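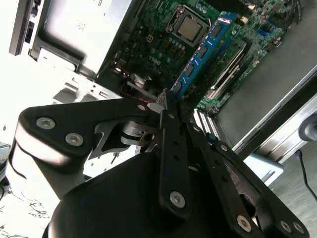
Inside an open desktop computer, with a bright blue RAM module beside the processor socket.

Clubs > Student Clubs > Debating and Public Speaking > Minutes

Debating Club general meeting, Stakthorpe Secondary
Last updated: June

Present: Telma Durán (chair), Arnout Lambrechts, Amber Bakker, Luuk Groen, plus the Year 9 squad
Apologies: Bram Meijer
Meeting opened 3:40 pm in the library.

1. Previous minutes
Accepted with one fix: the semi-final was against Porar College, not Seyoum.

2. Regional round
Telma reported that both teams are through to the next round, which is brilliant! The juniors won on a split decision and the judge singled out Amber's rebuttal. Seniors drew Seyoum again. Topics come out two weeks before, so nobody is to start writing speeches yet (Luuk).

3. Money
Balance is $1,277 after the bus was paid. We need $2,000 to cover entry fees and the overnight trip to Prakeck. Arnout thinks the trivia night can get us most of the way there – last year's was packed and people are already asking for the date. Tickets to stay the same price. Luuk to print 200 flyers once the hall is booked.

4. Lunchtime debates
These have really taken off. The one on later school start times filled the drama room and the Year 7s wouldn't stop arguing after the bell. Agreed to run nine more this term. Amber has a list of topics and wants silly ones mixed in with the serious ones. Suggestions in the box outside the staff room, please.

5. Coaching
Bram has offered to help new speakers with timing and cue cards before school. Big thanks to him. Telma to check which room is free.

6. Other business
Club jumpers: navy or maroon. Long discussion, no result – vote next meeting.

Actions
Arnout – book hall, find a quizmaster
Luuk – flyers
Telma – room for coaching, permission forms
Amber – topic list

Closed 4:25 pm.

This site uses cookies to remember your settings. Accept | Manage cookies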